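Minutes - Gwynne House residents' meeting
Shared lounge and kitchen, second floor
Mar 1, 2020

Present: Ha-neul Yoon (chair), Myung-ja Joo, Keith Entwistle, Carola Mühlbauer, Levente Tóth (minutes, sorry for typing)
Apologies: none received. A few people came in partway, not noted.

1. Last minutes
Agreed. One fix - the shelf in the hall is Keith's, not the building's. He would like it back at some point. No other matters.

2. Money
Kitty stands at 421 after the kettle. Myung-ja has the receipts in the blue envelope, anyone can look. Two rooms still owe for the winter. Carola asked if we could stop calling it the kitty, Ha-neul said call it what you want but pay it. Vacuum repair quote from Triner is 300, which is a lot for a vacuum. Keith wants to open it up himself first. Agreed he gets until April, then we pay Triner or buy another.
ACTION: Keith - vacuum.
ACTION: Levente - put a note under the two doors, polite.

3. Lounge seats and covers
Myung-ja raised. The lace covers with the frills are hers, from her sister, and she is happy for everyone to sit on them but not happy about snacks being left on them. Lace catches crumbs and you can't just wipe it. Last wash took her a whole evening, frills had to be done by hand and then ironed.
Keith asked if we could put plain covers on for everyday and keep the lace for visitors. Myung-ja - no, then what is the point of having them. Carola likes them, says the room looks like a waiting room without. Ha-neul also in favor of keeping.
Price of new plain covers was read out anyway: 990 for the full set at Lastance, 1,080 with the washable lining. General groan. Dropped.
Decided:
- lace stays
- eat and drink what you like in the lounge but nothing put down on the seats after, empty or not
- covers washed once a month, Myung-ja shows one other person how (Carola)
- pink cushion goes in the same wash
Short disagreement on whether a half full cup on the floor counts. Ha-neul says the floor is not a seat. Moved on.

4. Trash, small stuff
Longest item, went over by a good bit. Main complaint is little things that get left about, milk cartons, foil, wrappers, plastic cups. Big trash is fine, everybody takes the big bag down. Ha-neul put two pictures up.
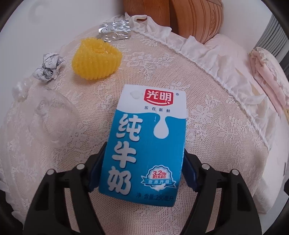
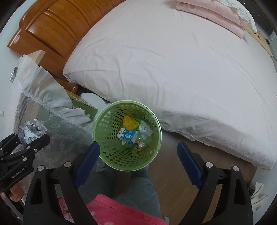 Milk carton and crumpled wrapper in both, Carola pointed out. Keith said the 250 ml milk is the worst for it, people drink them in front of the TV and then it's late. Talk about who buys the milk went nowhere, skipped.

Sponges - the yellow heart one on the lace. Myung-ja wants to know what a sponge is doing out of the kitchen at all. No one owned up. Sponges live by the sink from now on, any shape.

The green basket. Carola thinks the holes in the sides are a problem if a carton isn't fully empty, milk goes through onto the floor and you smell it two days later. Keith says line it then. Levente said liners always slide down in that one, tried it twice. Trumden do a clip ring for the rim but you have to order a pack. Myung-ja suggested just folding the bag over the edge and tying a knot in the slack, that's how she does hers and it holds. Will try the knot for a month before buying anything.

Then where it should stand. Ha-neul wants it next to the seats, so it is in reach and there's no excuse. Keith wants it by the door so it gets taken out. Vote - by the seats 3, by the door 1, Levente didn't vote as writing. Keith asked that it be noted he thinks it'll get kicked over. Noted.

Agreed on trash:
- small basket is for dry light stuff, foil, wrappers, cups
- milk cartons emptied at the sink, rinse, squash flat, then in
- no food in it, food goes in the kitchen bin with the lid
- emptied every evening by whoever is last out of the lounge, full or not
- cups on their side under a cushion do not count as put away (Myung-ja asked for this to be written down)
ACTION: Ha-neul - move basket, print the list, tape it up inside the cupboard door so it isn't the first thing guests see.
ACTION: Carola - bags, the small size, last ones were far too big.

5. Kitchen cupboard
Quick one. Top shelf is full of jars with no lids and lids with no jars. Carola will match up what she can and put the rest in a box by the door. Take what you want, the rest goes. Keith asks that nobody touches the tall jar, he's using it for screws.

6. Recycling
Question from Keith, do milk cartons go with paper or not. Nobody sure. Building manager said one thing at New Year and the sign downstairs says somthing else. Levente to ask and report. Until then they go in the regular trash.
Foil same question. Same answer.

7. AOB
Lounge window sticks. Push at the bottom, not the top.
Myung-ja offering a plant, large, needs light. Speak to her.
Carola asked for quiet in the lounge after eleven on work nights. No objection but no vote either, bring back next time.
Keith asked again about the shelf.

Next meeting in April, date to go on the fridge. Ha-neul to chair again unless somebody else wants it. Carola bringing cake, plates will be used.

Closed 9:20, chairs put back, Keith took the basket out on his way.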